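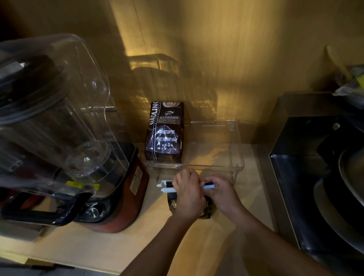 Pose d'une pince de fermeture sur un sachet de café, l'une des tâches du programme domestique de Flerkudeo. Photo : Flerkudeo

COMMUNIQUÉ DE PRESSE

Flerkudeo suspend la fonction de fermeture de sachets sur ses robots Redeck

Prevley, le 19/1/23 - Flerkudeo suspend à compter de ce jour la fonction « fermeture de sachets » de son robot de cuisine Redeck. La mesure concerne les 497 appareils en service chez les particuliers et dans les espaces de restauration d'entreprise. Les autres fonctions restent disponibles.

En décembre, le service après-vente a reçu 8 signalements portant sur un même défaut. Au moment de presser la pince sur le haut replié du sachet, le bras continuait à serrer alors que la pince était déjà verrouillée. Dans six cas, la pince s'est brisée ou le sachet s'est déchiré. Dans les deux autres, l'utilisateur avait approché la main pour aider l'appareil et a eu un doigt pincé. Ces deux personnes ont présenté une contusion légère, sans arrêt de travail.

Les essais menés par le laboratoire Gidey ont permis de reproduire le défaut. Le seuil d'effort prévu pour cette tâche est de 200 newtons par mètre de pince. Sur les emballages brillants et froissés, le logiciel évaluait mal la position de l'extrémité de la pince et relançait un second cycle de pression, au cours duquel la valeur relevée a atteint 300. L'arrêt automatique ne se déclenchait pas, le second cycle étant traité comme une nouvelle tâche.

« Le contrôle d'effort aurait dû rester actif d'un cycle à l'autre. Il ne l'était pas, et nos essais avant livraison portaient presque uniquement sur des sachets en papier mat », indique Serena Russo, directrice technique de Flerkudeo.

La désactivation se fait à distance. Les appareils qui ne sont pas connectés doivent être mis à jour par leur utilisateur, depuis le menu Entretien. En attendant, Flerkudeo demande de ne pas lancer cette fonction et de ne jamais placer les mains entre les doigts du robot et le plan de travail lorsqu'un cycle est en cours.

Un correctif est en cours de validation chez Gidey. La fonction ne sera rétablie qu'après une nouvelle série d'essais sur sachets souples, pleins et entamés. Aucune date n'est arrêtée.

Les clients dont l'appareil a présenté ce défaut sont invités à le signaler, même en l'absence de dommage - le journal d'activité du robot est utile à l'analyse.

Contact presse : Nives Marras, Flerkudeo, Prevley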